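How Do You Look After a Robot Arm?

If you have a bike, you know it needs a bit of care. You pump up the tires, you oil the chain, you tighten the wobbly bell. A robot arm is the same! I know because looking after one is my job, and today I'm going to tell you what I do all day.

The arm I look after works at a company called Plekport, where it picks up small things and puts them down somewhere else. Its name is Zevby. (I didn't choose the name. I wanted to call it Noodle.)

First things first: switch it off

Before I touch Zevby, I press the big stop button and turn a key so the power can't come back on by accident. Then I put the key in my pocket. A robot arm can't tell the difference between a box and my elbow, so while my hands are near it, it stays asleep. If you ever visit a place with robots, stay behind the line on the floor and let a grown-up who works there show you around.

Checking the joints

Put your arm out in front of you and bend it. You have a shoulder, an elbow and a wrist. Zevby has joints like those too, and inside each one is a motor that makes it turn. Every Tuesday I turn the joints gently and listen. A happy joint makes almost no noise. A grumpy joint clicks or grinds — and then I know I need to open it up and see what's the matter.

I also check the screws. Screws are sneaky! When a machine moves back and forth all day, it shakes a tiny bit each time, and a screw can slowly work itself loose. I use a special wrench that clicks when a screw is tight enough, so I don't squash anything by pulling too hard.

Fingers need looking after too

The part at the end of the arm that grabs things is called a gripper. Zevby's gripper has two fingers that slide together and apart, a bit like when you pinch a grape between your finger and thumb. The fingers get worn down, just like the eraser on your pencil. I swap them for new ones after 700 hours of work, and it takes me eight minutes if I don't drop a screw. (I usually drop a screw.)

Dust gets into the sliding part as well, so I wipe it with a soft cloth. Once I found a whole paper clip in there! I still don't know how it got in.

Teaching it where things are

After new fingers go on, I can't just say "off you go." The new ones might be a teeny bit longer or shorter than the old ones. If Zevby thinks its fingers end in one place and they end in another, it could bump the table or close on thin air. So I measure them and type the numbers into the computer.

Then we practice, and we start with a pretend robot. I have a program called Sial, and inside it there's a computer copy of an arm and a table with colored blocks. I can try out a new set of moves there as many times as I like. If the pretend arm crashes into the pretend table, I say oops and start again.

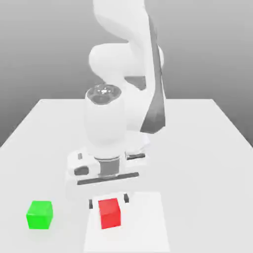 A good practice move has four steps. The arm goes above the block, it comes down with its fingers open, it closes them, and it lifts. That sounds easy, but coming down is the tricky bit. You try it! Put a building block on the table, close one eye, and reach down with just your finger and thumb, without touching the block until you pinch. Now turn the block a little so it's crooked and try again. Harder, right? The arm has to think about crooked blocks too.

When the pretend arm gets it right over and over, I send the moves to the real Zevby and run them very, very slowly, with my hand next to the stop button. If everything looks good, I let it go a little faster, and then a little faster again.

Writing it all down

I keep a notebook called the Grikar book, after the brand of cookie tin I store it in. Every time I tighten, wipe or swap something, I write it down. Zevby has made over 2000 trips across its table since I last changed a motor, and I know that because it's in the book! So are the paper clip and a drawing of a noodle.

Next time I'll show you what's inside a motor. Bring a magnet if you have one.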